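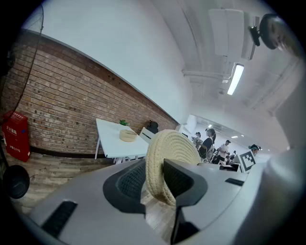

Ticket 710, opened May 18, 2018, queue: Handling Rules
Status: open, reopened, open again
The Dundley checker is rejecting takes under Rule 3 of our handling guide, and I would like it to stop, or at least to tell me what it wants. Rule 3 reads, in full, "Thin objects shall be gripped in a stable manner." It was written at Fumholm by someone with great faith in the reader. A woven coaster stood on its edge between the two fingers, pads against the faces, looks stable to me. The checker marks that hold "nonconforming, see Rule 3." I saw Rule 3. We've met.

Out of 200 takes in the batch, 66 came back with that same line. The other rules passed, including the one on sleeve length, which I didn't know was being enforced.

Tried so far:
Restarted the checker. Same result, delivered faster.
Recalibrated finger opening on both grippers. No change.
Re-read the guide, including the appendix on cable ties. Learned a lot about cable ties.
Ran the same takes against the April copy of the guide. Everything passed.

So something moved between the April copy and the current one. The wording of Rule 3 is identical, down to the missing comma. The checker has its own settings file, though, and that one has no change history. Our good practice page says every settings file must have a change history. The page is very firm on this -- it uses bold.
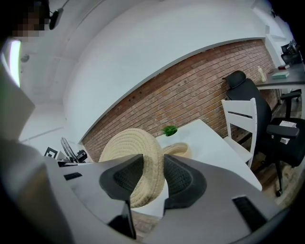
I opened the file with Matoušek's old viewer, and the hold section has a new line: max_tilt, set to something very close to flat. Any round object held at an angle gets flagged before the checker even looks at the fingers. The guide doesn't mention tilt anywhere. An operator could follow every printed rule to the letter and still fail, and judging by the batch, operators did.

Proposed fix, in order of how likely I think it is to be approved:
Put the tilt limit in Rule 3 with a real number and a drawing.
Apply it only to two-handed takes.
Take it out.

Moved to Fokthorpe for a decision. Priority set to normal, as there is no setting for "mildly insulted."

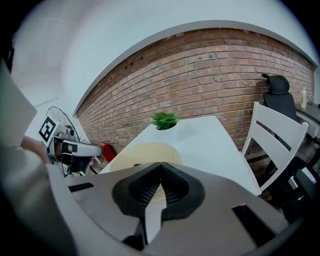 Natália Kratochvíl replied that the limit was hers, that it was meant for trays, and that she would prefer a separate rule for carrying to another sentence bolted onto Rule 3. She also asked that the rejected takes be kept as they are until the new text is signed off, and that whoever edits the settings file next write their name in it. She has now written hers.

Agreed on all of it. Draft wording for the new rule: "When an object is carried by two grippers, keep it level and keep the marker cubes uncovered." It can be tested, and it fits on the wall card if we drop the logo. 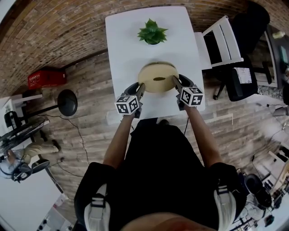 Fig. 1, draft carrying rule: a gripper on each side, marker cubes in view from overhead.

Checker now reads max_tilt for carrying takes only. Batch queued for a second run, originals kept. Ticket stays open until Fokthorpe signs the wording. They've asked whether "level" needs a definition.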